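November, bench notes, packaging and shelf-life room

Moisture pickup in packaged baked goods, continued from the October pages. Question for this block: does the seal or the film account for most of the water that gets into a small pack over a month of storage?

Setup as before. The humidity cabinet is the Gridus, set to 85 percent RH at 30 C. The balance is the old Kurek, leveled and checked with the 50 g weight at the start of each session. Film A is the Dramus clear, film B is the Dramus metallized. Both were sealed on the same jaw, same dwell, same pressure. Dummy packs are filled with dried silica gel and weighed through the month.

Before loading the cabinet I left it running empty overnight with two loggers inside, top shelf and bottom shelf. The top shelf reads 1.5 points high. Packs will be rotated at every weighing.

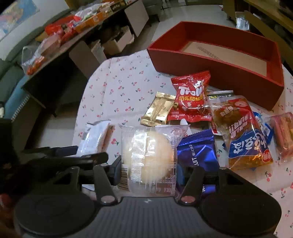
Total of 131 dummy packs made. Rejects pulled for visible wrinkles across the seal: nine. These were kept in a separate tray instead of being thrown out, as they are useful as known bad seals. Dye test on three of them showed a channel in all three, running straight across the seal at the fold of the back seam.

That location matters. At the back seam the jaw closes on four layers, and on two layers everywhere else. The step at the edge of the fold leaves a small gap unless the sealant layer flows enough to fill it. Film B is stiffer and should be worse here. Will section a few and look under the microscope.

Weighings, film A, good seals: gain is close to linear after the first two days. The first two days are not usable. The outside of the pack takes up surface moisture in the cabinet and loses it on the balance, so the reading drifts down while you watch. Fixed by letting each pack stand on the bench for 10 minutes under the glass cover before weighing. Drift after that is below the last digit.

Weighings, film B, good seals: gain is small and noisy. Several packs show no change between successive readings. Need either more silica or longer intervals. Going to seven-day intervals for B and keeping three-day intervals for A.

Known bad seals, both films: gain is nearly the same for A and B. Once there is a channel, the film hardly counts. This agrees with the October result on the larger packs, where the spread between packs of one film was wider than the gap between films.

Note on the spreadsheet: the formula in the rate column was dividing by hours in one block and by days in another. Corrected. Old version saved with "wrong" in the file name. Anything copied out of it before this week should be checked.

Microscope, four sections from film B at the back seam. Gap visible in two. Sealant has flowed in the other two but is thin at the step. Raising the jaw temperature by 5 C closes the gap but the outer layer starts to mark. Longer dwell at the original temperature looks like the better route, at the cost of line speed.
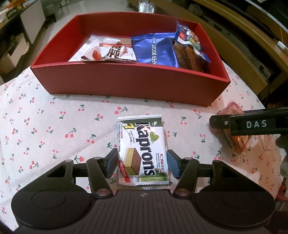
*Kaprons wafer packet, with other packaged snacks in the red box.*

Dwell trial: three settings, film B only, with 1000 seals at each on the Fleledix bench sealer. Fleledix counter read 1793 at the start; write down the reading at each change of setting, as the counter does not reset. Jaw face cleaned between settings. Some residue at the left end after the first run, came off with isopropanol.

To do:

- Section six more at the longest dwell.
- Repeat the dye test on packs with no visible wrinkle. We have only tested ones that already looked bad.
- Order silica gel. Half a jar left.
- Ask for the jaw temperature probe back. The display on the sealer reads the heater block and the face runs cooler.
- Move the bottom logger away from the cabinet fan.

Next weighing is film A, 9:30 a.m. Rotate shelves first.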